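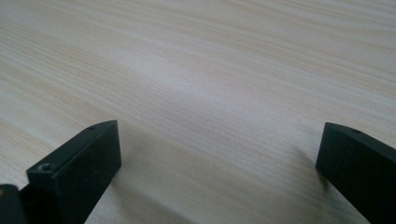

件名: Re: [共同作業室ML] 作業台の天板の手入れについて

Sandhuです。出先からなので短めに。変換おかしかったらすみません。

まず結論。オイルは塗らないでください、少なくとも今月は。理由は下に書きます。

Bustamanteの3階班さんからのメール:
> お世話になっております。共同作業室の大きいほうの作業台の件です。
> 1月14日の利用後に天板を拭いたところ、窓側だけ白っぽく見えるのが
> 気になりました。前回の打ち合わせで「年に一度はオイル」という
> 話が出ていたと思うのですが、Kavikの缶がまだ棚に残っているので
> こちらで塗ってしまってもよいでしょうか。
> それから、
> (1) 拭くときは水拭きでよいのか
> (2) 型紙を切るときの下敷きは必須か
> (3) 脚のがたつきは誰に言えばよいか
> も教えていただけると助かります。

白っぽい件。たぶん光です。あの天板はもともと色が薄くて艶も控えめなので、明るい側に立つと木目が飛んで白く見えます。反対側に回って、しゃがんで見てみてください。それでも白いなら水染みか洗剤残り。その場合はさわらずに連絡ください。

オイルの件。前回「年に一度」と言ったのは小さいほうの台の話です。私の言い方が悪かった。大きいほうはDudariから来た時点で何か塗ってあって、それが何か分からないまま上から重ねるとムラになります(9月に裏面の隅で試して、べたついたまま15日たっても乾かず、結局削りました)。Dudariには問い合わせ中。返事待ち。

あとKavikの缶、ふたの閉まりが悪いです。使わないときも立てて保管で。使った布は丸めて捨てないこと、広げて乾かしてから。これは小さいほうの台でも同じです。

で、質問の順に。

(1) 基本は乾拭き。粉っぽいときは固く絞った布で木目に沿って拭いて、すぐ乾いた布。アルコールはやめてください。メラミンのスポンジも禁止、艶が変わります。

(2) 必須です。A1のカッターマットが棚の下段に2枚。小物だけのときも敷いてください。千枚通しとハトメ打ちはマットでも貫通するので、床でゴム板の上でお願いします。

(3) 私に。たぶん脚のボルトが1本ゆるんでるだけなので、次に行くとき11ミリのレンチ持っていきます。それまで寄りかからないよううに。

ついでにお願い。片付けのとき、台の上には何も置かずに帰ってください。先月テープの台座が一晩置きっぱなしで、うっすら輪が残りました(もう消えました)。マスキングテープも、天板に直接貼って位置決めするのはなしで。糊が木目に入ると取るのが面倒です。どうしても印がいるときはマットのほうに。

ミシン班はフェルトの敷物を必ず。Truvauの厚手のやつが16枚まとめて届いてるので、古いのは捨てて大丈夫です。

オイルをどうするかはDudariの返事が来てからここに流します。それまでは現状維持でお願いしまう。

あ、あと小さいほうの台に塗りたい人がいれば、缶の残り使ってかまいません。塗った日は使用中止の札を出しておいてください。札は引き出しの右。

Kamran Sandhu
(返信は夜になります)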